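Saturday, early shift at Fomport, and the first thing Moushumi Uddin does is shake out a shirt. Habit. She doesn't fold many anymore.

Fomport takes in clothes, sorts them, folds them, sends them back out. For years the folding was all hands – 15 people along one wall, radio on, sore wrists by lunch. Now part of that wall is robot arms, working in pairs. The plant calls them the Rirnico tables, after the company that set them up. The folders call them the twins.

Uddin was a folder. Her badge says table lead now, which means she looks after 2 pairs and fixes what they get wrong. Sleeves, mostly. Anything inside out. Anything that comes out of the bin in a knot.

"A person grabs a shirt and already knows which end is up," she says. "These have to find the collar first. Some mornings I'm standing there going come on, come on."

A good fold takes her a few seconds. The twins take 54, on a plain T-shirt, on a good day. They don't stop for lunch though, and the manager's office can do that math as well as anyone. 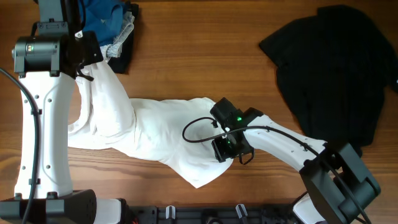
*A pair of arms at work on a white garment, with folded clothes stacked at the back of the table.*

So what changed. The wrists, for one. Uddin used to sleep in a brace and doesn't now. The pay went up a little for leads, not at all for the rest. The talk went too – you used to stand elbow to elbow with somebody for eight hours, you knew about there kids. Now the leads are spread out, one to a station, and the radio is at the far end where you can't really hear it.

No layoffs, the company said, and so far that's held. But people who left weren't replaced. Some moved over to the Chornovol building to do sorting, which is heavier work and colder in winter. A few didn't want to and quit.

The training was 60 hours, paid. Half of it on how to stop the arms safely, how to clear a snag, when to keep your hands out. The rest was basically folding lessons, except Uddin was teh one giving them. Same shirt over and over, while the Rirnico people took notes.

Did she mind, teaching it her job? Long pause. She's smoothing a collar with her thumb the whole time.

"I minded a bit. Then I wanted it to do it right."

The Cluvham site gets its first tables in September. She's been asked to go down and help set up. Hasn't said yes yet. It's a long bus ride, and she wants to see the new pay rate in writing first.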